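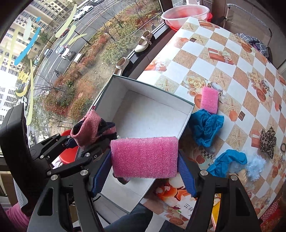
Pink foam block over the open white box

Ticket: Accommodation request form drops attachments
Product: Onder applicant portal, Gruton tenant
Reported by: Prasanna Fakir, Plustonar recruiting support
Status: Resolved, monitoring through November

Problem
Candidates who ask for an interview accommodation (captioning, step-free room, extra time) can upload a supporting letter. The letter shows as received on the candidate side but is missing from the coordinator view. 29 requests affected. Interview bookings went ahead without the adjustments attached.

Steps tried
Resubmitted as a test candidate, PDF, 2 MB. Attachment missing.
Same file through the general documents tab. Attachment present.
Cleared coordinator cache, signed in again at 9:25. No change.
Compared role permissions with the Owino tenant, where the form works. Gruton coordinators lack "view restricted files".

Cause
The last permissions import reset the coordinator role to default. Files were stored correctly and hidden from view. No data lost.

Fix
Permission restored for coordinators only. Hiring managers still see the adjustment needed and no medical documents. All 29 letters now open.

Follow-up
Coordinators to recheck booked interviews against the list and contact candidates where the room or format has to change.
Import template to be corrected before the next run. Assigned to Fakir.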